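青柠

打印本页 | 电子邮件发送
分享 16 评论 2

青柠是芸香科柑橘属若干种及杂交种的果实的通称，因多在果皮尚绿时采收而得名。中文里又写作莱姆、来檬，市场上常与柠檬混称。青柠不是单一的植物学物种，各地所说的“青柠”可能指差别很大的几种果实，共同点是个头较小、果汁酸、果皮含有芳香油。青柠用于烹调、饮料、腌渍和糖果制作，果皮、果汁和部分种类的叶片都可入馔。

名称

“莱姆”和“来檬”都是音译，前者在台湾较常见，后者多见于较早的植物学书籍。“青柠”则是按颜色起的俗名，在中国大陆的餐饮业中使用最广。由于未成熟的柠檬也是绿色，一些地方把早采的绿皮柠檬称为“青柠檬”，与青柠并不相同。购买时如需区分，可以看果形和果皮：柠檬两端一般较尖，皮较厚，油胞较粗；青柠较圆，皮薄，切开后果肉带绿色。

在广东和海南，种植者习惯把无籽的大果类型叫作无籽青柠，把带籽的小果类型叫作香水柠檬的“小种”，后一种叫法容易引起误会。香水柠檬是另一类长形果实，果皮香气浓，汁较少，不属于通常所说的青柠。

主要种类

墨西哥青柠又称小青柠、基青柠，果实小，近球形，种子较多，果皮很薄，成熟后转为黄色。香气强，酸度高，树枝有刺，不耐寒。墨西哥、印度和东南亚的许多地方以它为日常用的青柠。

波斯青柠又称大溪地青柠，果实比墨西哥青柠大，通常无籽，皮稍厚，较耐运输和贮存。它是三倍体，靠嫁接或扦插繁殖，超市里出售的青柠多属此类。

箭叶橙又称泰国青柠、卡菲尔青柠，果皮凹凸不平，汁少而味苦，主要取用叶片和果皮。叶片由叶身与宽大的翼叶相连，看上去像两片叶子首尾相接。

甜青柠酸度低，味道平淡，在印度、伊朗和地中海东岸有种植，多榨汁鲜饮。澳大利亚的指橙有时也被称作“手指青柠”，果肉呈颗粒状，在植物学上与上述几种关系较远。

形态

青柠树为常绿小乔木或灌木，分枝多，叶互生，揉碎后有香味。花白色，部分种类外侧带淡紫，单生或数朵簇生于叶腋。在热带全年可以开花，在有明显旱季的地区，雨后会出现集中的花期。

果实属柑果，由外果皮、中果皮和瓤瓣组成。外果皮即有颜色的表层，密布油胞；中果皮为白色海绵状组织，青柠的这一层很薄；瓤瓣内充满多汁的汁胞。果实与枝条相连的一端叫果蒂端，另一端叫果顶。果顶常有一个小突起，称为乳突，是花柱脱落后留下的部位发育而成。乳突的长短因品种而异，同一棵树上的果实也不完全一致。

乳突附近的果皮颜色往往比果身浅，略带黄绿。分级人员常看这一处：若黄色由果顶向果身扩展，说明果实离充分成熟已近，或者已存放较久。果形也有变化，有的接近圆球，有的一头宽一头窄，呈卵形。卵形果多半不影响汁量，但装箱时不如圆果整齐。

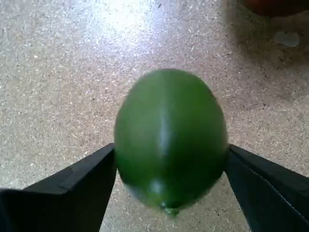
果皮的光滑程度与汁量有一定关系。皮面光滑、有光泽的果实通常皮薄，握在手里有分量；表面粗糙、手感发硬的，白色中果皮往往较厚，出汁偏少。光泽也受采后处理影响，出口的青柠一般会打一层食用蜡，家庭使用前如要取皮，应先用温水刷洗，擦干后再刨。

颜色与成熟

青柠的绿色来自叶绿素。果实继续留在树上，叶绿素逐渐分解，类胡萝卜素显现，果皮由深绿转浅绿，再转为黄色。完全变黄的青柠并未变质，汁量常比绿果多，酸味略低，香气也不同。市场偏好绿果，种植者因此在转色之前采收。

夜间温度对转色影响很大。在终年炎热的地区，青柠可以长期保持绿色；温差大的地区，果皮黄得快。贮存环境中的乙烯会加速褪绿，所以青柠不宜与苹果、香蕉等放在一起。

栽培

青柠喜温暖，怕霜冻，适合排水良好的微酸性土壤。积水容易引起根腐。商业种植多采用嫁接苗，砧木的选择取决于土壤和当地病害。嫁接树种下后数年开始有稳定产量，实生树则要更久。

修剪以通风透光为目的，剪去内膛的细弱枝、枯枝和砧木上的萌蘖。墨西哥青柠刺多，修剪和采摘都要戴厚手套。结果期水分供应不均会造成裂果，也会使果皮变粗。

主要病虫害有黄龙病、柑橘溃疡病、衰退病、潜叶蛾和木虱。黄龙病由木虱传播，染病树叶片出现不对称的黄斑，果小而畸形，目前没有能够治愈的田间方法，一般的处理是挖除病树并控制木虱。溃疡病在果皮上形成木栓状的褐色斑点，墨西哥青柠对它尤其敏感。

盆栽青柠在较冷的地区也能过冬，条件是冬季移入室内光照充足处。室内空气干燥，容易生红蜘蛛，应经常检查叶背。Bedis是一个适合盆栽的矮化栽培系，树形紧凑，果实中等大小，乳突明显，在北欧的温室爱好者中有少量种植。园艺作者Sabina Sarkar在介绍该系的小册子里建议，盆栽树每两年换一次土，换盆时只剪去外围的老根，主根不动。

采收与分级

青柠用手摘或用圆头剪剪下。清晨露水未干时不宜采收，此时油胞饱满，轻微挤压就会破裂，流出的油会灼伤周围果皮，数天后出现褐色斑块，行内称为油斑。采下的果实先在阴凉处放置一段时间，再清洗分选。

分级依据大小、颜色、果形和表面瑕疵。大小通常按横径或按每箱个数计算。拿取果实时应托住果身，力量落在果实中下部较结实的位置，避免捏住果顶，乳突受压后容易成为腐烂的起点。从高处倒入箱中也会造成内伤，外表当时看不出，切开后可见汁胞松散发白。

各产地的包装规格不统一。Drellon的合作社采用9公斤纸箱，每箱果数印在侧面，198果的规格属于小果，主要供应酒吧和冷饮店；大果则按散装出售，多进入家庭市场。当地的采收高峰在八月，价格也在此时最低。

贮存

青柠在室温下可存放一周左右，之后果皮失水变硬，颜色转黄或转褐。放入冰箱冷藏室，装在密封袋中，可延长到数周。温度过低会引起冷害，表现为果皮凹陷和褐色小斑，冷害斑点起初只在皮上，果肉仍可使用。

切开的青柠应把切面盖严，冷藏后尽快用完。果汁可以冻成冰块保存，香气会减弱，酸味基本不变。果皮屑也可冷冻，使用时不必解冻。箭叶橙叶冷冻后比晒干更能保持香味。

整果也能直接冷冻。解冻后的果实变软，不适合切片，但榨汁比鲜果容易。

取汁与取皮

冷藏的青柠较难出汁。榨汁前先放回室温，用手掌压在案板上来回滚动，使汁胞破开，然后横向切成两半。纵向切开时刀口顺着瓤瓣走，断开的汁胞少，出汁也少。需要做成角状的配料时则纵切，切成后去掉中间的白芯，挤的时候汁不易溅开。

同时要用皮和汁的，先刨皮，后切开。刨皮只取绿色表层，白色部分有苦味。使用细齿刨刀时，果实保持不动而移动刨刀，刨下的皮屑较均匀。乳突周围弧度急，刨刀不易贴合，一般留下不刨。

榨出的青柠汁放置后味道会变。不少调酒师认为静置几小时的汁更为圆润，另一些人坚持现榨现用，两种做法都很普遍。放过夜的汁带有明显的苦味，多改作腌料。

烹调用途

东南亚菜用青柠汁提供酸味，通常在离火之后加入，久煮会使香气散失并产生苦味。泰国冬阴功汤同时使用青柠汁和箭叶橙叶，叶片先下锅，果汁最后放。越南河粉上桌时附一角青柠，由食客自己挤入。

拉丁美洲沿海地区的酸橘汁腌鱼以青柠汁浸泡生鱼，酸使蛋白质变性，鱼肉由半透明变为不透明。这一过程不能代替加热杀菌，所用的鱼仍须新鲜并经适当处理。墨西哥人吃玉米、水果和烤肉时也常挤上青柠，再撒盐和辣椒粉。

印度有多种青柠腌菜，把果实切块，用盐、油和香料腌渍，在日光下放置数周，果皮变软后食用。伊朗和海湾国家使用干青柠，做法是将整果用盐水煮过后晒干，果壳变成褐色或黑色，质轻而脆，放入炖菜时先用刀尖戳几个孔。干青柠带有发酵的气味，酸味较柔和，也可磨成粉撒在米饭上。

甜食方面，青柠派以蛋黄、炼乳和青柠汁做馅，原用墨西哥青柠，成品为淡黄色。加入绿色食用色素是后来的做法。糖煮青柠皮需先焯水去苦，换水次数视皮的厚薄而定。Flelville镇上的糖果铺沿用一种老配方，把带乳突的整个小果刺孔后反复浸糖，制成半透明的蜜饯，切成薄片配茶。当地经营进口果品的Sveinbjörnsson商行也出售散装的蜜饯。

饮料

青柠水由青柠汁、水和糖或盐调成，在热带国家是常见的街头饮料。印度的鲜青柠苏打可以选择甜味、咸味或两者兼有。巴西的“瑞士柠檬水”用连皮的青柠加炼乳在搅拌机中短暂打碎，随即过滤，打得过久会发苦。

青柠也是许多鸡尾酒的基本原料，包括玛格丽特、代基里和莫吉托。瓶装的青柠浓缩甜汁原是船上的补给品，十九世纪曾用于预防坏血病。青柠的维生素C含量低于柠檬和橙，经过加热或与铜器长期接触后损失更多，效果因此并不稳定。

注意事项

青柠汁和果皮油中含有呋喃香豆素。皮肤沾上后再受日光照射，可能出现红肿、水泡，随后留下较久的色素沉着，称为植物光毒性皮炎，常见于在户外挤青柠的人。处理大量青柠后应用肥皂洗手，再到阳光下活动。

青柠汁酸性强，会腐蚀大理石台面和未经处理的铝制器皿，盛放时以玻璃、陶瓷或不锈钢容器为宜。经常饮用浓青柠汁可能损伤牙釉质，饮后宜用清水漱口。

参见：柠檬；柑橘属；箭叶橙；香水柠檬；腌渍

打印本页 | 电子邮件发送 | 联系我们 | 版权所有 | 返回顶部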